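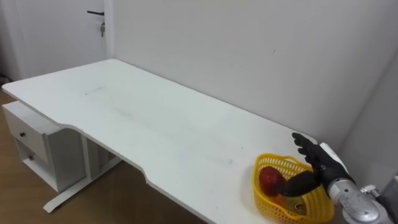
¿Quién tiene que identificar al conductor cuando la multa llega a nombre de la empresa?

El titular del vehículo, o la persona que la empresa haya dado de alta como gestor en Rirnaser. El conductor no puede hacerlo desde su propia cuenta.

Buscar en el manual... Buscar

4. Identificación del conductor

En este capítulo se explica cómo registrar una notificación, asignarla a un conductor y preparar el escrito de respuesta. El pago y los recursos se tratan en los capítulos 5 y 6.

4.1 Antes de empezar

Tenga a mano la notificación completa, con todas sus páginas, y el permiso de conducir de quien llevaba el vehículo. Compruebe también que la matrícula figura en la flota. Si el vehículo es de alquiler, necesitará el contrato firmado.

Nota: el plazo que cuenta es el que aparece impreso en la notificación. Rirnaser calcula una fecha límite orientativa a partir de los datos que usted introduce – si escribe mal el día de recepción, la fecha límite también saldrá mal.

4.2 Registrar la notificación

1. Entre en Expedientes y pulse Nuevo.
2. Elija el tipo «Requerimiento de identificación». No use «Denuncia» aunque el encabezado de la carta lleve esa palabra.
3. Escriba el número de expediente sin espacios ni barras.
4. Escriba la matrícula. El programa rellena solo la marca y el centro al que está asignado el vehículo.
5. Indique la fecha y la hora de los hechos. La hora se escribe en formato de 24 horas.
6. Indique la fecha de recepción y el importe, por ejemplo 100 o 200, sin el símbolo de la moneda.

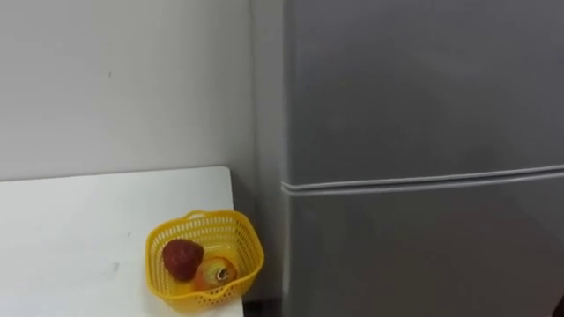 7. Adjunte la notificación escaneada en un solo archivo. Si la tiene en varios, únalos antes.
8. Pulse Guardar. El expediente queda en estado Pendiente.

Precaución: una vez guardado, el número de expediente no se puede modificar. Si se ha equivocado, anule el registro y cree otro.

4.3 Asignar el conductor

1. Abra el expediente y vaya a la pestaña Conductor.
2. Pulse Consultar turnos. Aparecerá la persona que tenía el vehículo a esa hora según el cuadrante de su centro.
3. Confirme el dato con la propia persona antes de aceptarlo. En el centro de Rendeck, por ejemplo, los cambios de turno se apuntan en papel y llegan al programa un día después.
4. Complete nombre, domicilio y número de permiso.

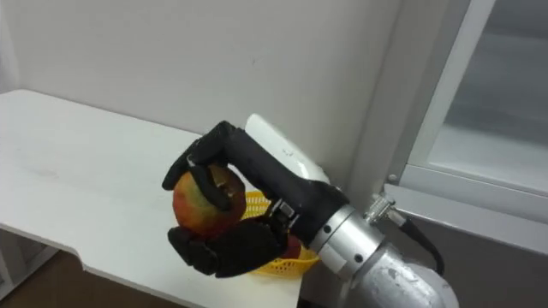

Figura 3. Mano robótica con una manzana sobre una mesa blanca.

5. Si el permiso se expidió en otro país, marque la casilla Permiso extranjero y adjunte una copia por las dos caras.
6. Pulse Asignar.

Nota: el programa admite hasta 3 conductores propuestos mientras el expediente está en borrador, pero el escrito final solo puede llevar uno.

Precaución: no asigne a una persona que no conducía, aunque ella esté de acuerdo. Los puntos se descuentan a quien figure en el escrito, y una identificación falsa puede tener consecuencias más graves que la multa.

4.4 Generar y presentar el escrito

1. Pulse Generar escrito y elija la plantilla del organismo. Para las notificaciones de Alvarado existe una plantilla propia; para el resto, use la General.
2. Revise el texto. Los campos vacíos salen marcados entre corchetes.

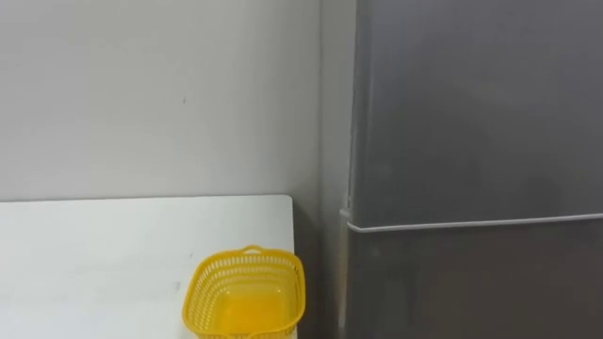

3. Descargue el documento y fírmelo. La firma debe ser la del titular o la de su representante – la del jefe de tráfico no basta si no tiene poder.
4. Preséntelo por la vía que indique la notificación y guarde el justificante.
5. Vuelva al expediente, adjunte el justificante y cambie el estado a Presentado.

Si no consigue averiguar quién conducía, no deje el expediente en Pendiente. Consulte con su asesoría antes de que venza el plazo.

194 veces compartido
3 comentarios

Leobardo Zavala
En el paso 2 de 4.3 no me sale el botón de Consultar turnos. ¿Hay que activarlo en algún sitio?

Sandrine Huet
Leobardo, en Ajustes > Centros. Tiene que estar enlazado el cuadrante. A nosotros en Stondon nos faltaba eso.

Emiliano Sandoval
Estaría bien que avisara por correo unos días antes de la fecha límite. En julio se nos pasó una por las vacaciones.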